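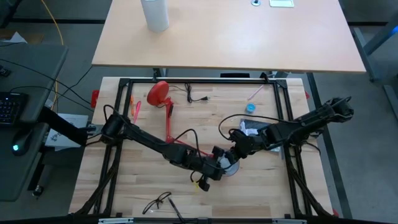 Bench top, second coat of oil

The butcher block got its second coat in August. I used Podura hardwax again, thinned slightly, and left it 17 hours before wiping down. The first coat raised the grain near one end, so I sanded that area with 240 grit and went over it twice.

Small items are still the problem. Markers, the pink pen and the light-blue tape all live on the work surface, and the red desk lamp takes up more wood than it should. Its power cord takes up more again. I plan to move the lamp to a clamp base. Geerts sells one with a 2 inch jaw, but I have not checked it against the aluminum rail.

Vasilis Kos suggested a shallow drawer under the top. That would need 3 inches of clearance, and I have to measure before ordering slides.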